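Courses > Machines at Work > Week 6 handout

Week 6: Can It Do the Chores Yet?

Short answer: some of them, on a good day, if you tidy up first. Longer answer below. Please read before section, and bring the sheet you filled in last week. Ustyna Prokopenko has spares for the forgetful.

1. Where we left off

On the shop floor, the chore question is mostly settled. The Bulwood line we looked at closes 3000 cartons a shift with one arm and no opinions. But look at what Bulwood did first. Every carton is the same size, arrives at the same angle, and holds the same thing. The arm is good at its job and the job has been cut down to fit the arm.

Nobody has cut your bedroom down to fit anything.

2. The home version

Vitalii Levchenko's term for this is "the drawer problem": a drawer holds whatever you put in it, in whatever state you were in at the time. He gave the Wumover arm 100 tries at picking up one folded towel, and it did very well. Then he dropped the towel. Around 30 of the next 100 tries ended with the towel off the table. The rest ended with the arm holding a corner of it and looking pleased.

Things that make a pick hard, in no special order:
- cloth, which has no fixed shape
- see-through plastic, which cameras read badly
- soft packets that squash when pinched
- anything half under something else 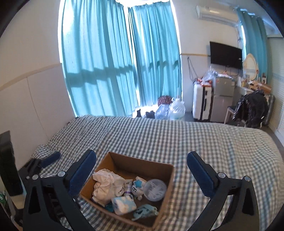
A person emptying a box of mixed stuff does a lot without noticing. You nudge one thing to free another. You feel that the frilly item has snagged and you ease off. You know a plush toy can take a squeeze and a thin tub may not. Then comes the part no gripper can help with - deciding where it all goes. Solomiia Kovalchuk's log from the Mindex trial lists 246 stops, and a good many were the machine holding an object perfectly well with no idea what to do next. I sympathize.

3. For section

Read the Kuzmenko chapter, skipping the part on motors unless you like motors. Then pick one chore you did this week and write down every step, including the dull ones. "Put away laundry" is a title, so keep going. Half a page is fine.

Marta Yurchenko will take the morning group. The 2:00 group is stuck with me.

Last updated: December

Related items
Week 5: Why Factories Look Like That
Week 7: Dishes, and Other Wet Problems
Chore log sheet (blank)
Guest notes: Seo-ah Yoon on folding shirts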